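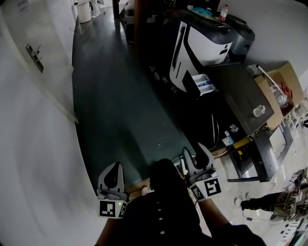 Unit 6: Sampling Error and Bias
Gellcombe Evening Program, Introductory Statistics
Handout revised February 25, 2020

6.1 Terms

A population is the full set of units a study is meant to describe. A sample is the part of it that gets measured. A parameter belongs to the population and is usually unknown. A statistic is computed from the sample and is used to estimate the parameter.

Sampling error is the gap between the two that comes from chance in the draw. It shrinks as the sample grows. Bias is a gap that comes from the method. A larger sample drawn by the same method keeps the same bias.

6.2 Worked case: the Kemham bus survey

Riders were asked for their one-way travel time in minutes. The sample mean was 20 and the sample standard deviation was 7. With n = 82, the standard error is

7 / sqrt(82) = 0.77

An approximate 95 percent interval is 20 plus or minus 1.5 minutes. The interval covers sampling error only. Forms were handed out at the main stop, so riders who board elsewhere could not be selected.

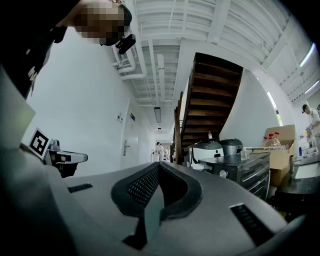

Black T-shirt with white lettering, upper left; gray housing with two slotted vents, below.

6.3 Nonresponse

Report the response rate with every estimate. Compare early and late responders where dates are available. See Değirmenci, chapter 6, for weighting adjustments.

Problems 1 to 4 are due in April. Show all units.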